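Part 3: Levelling and first proof

Right, your Ponda bread proofer is out of the carton and the shelf clips are in. I've set up a fair few of these now (my own, then my neighbour Zsófia Kerekes wanted one) and this is the bit people rush!

1. Pick a spot on the bench out of direct sun, with 100 mm clear at the back for the vents.

2. Wind the two front feet in or out until the door stays put when it's half open. Mine took a good few goes.

3. Fill the water tray to the line and slide it in slowly.

CAUTION: Switch off at the wall before you take the tray out again. It slops.

Stone benchtops can feel level and still be a whisker off, so use a spirit level.
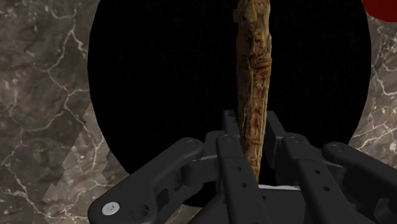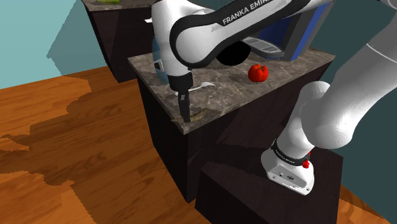
4. Set the dial to 2 and let it run empty with the door shut. You'll get a warm plasticky smell the first time, which clears.

5. Pop your dough in a lidded tub on the middle shelf. I leave the lid ajar for rye and snap it down for everything else.

Note: in October my kitchen is still chilly of a morning, so I go up to 3 until the light goes green, then back down again.

If the light blinks, reseat the tray and go back to step 3.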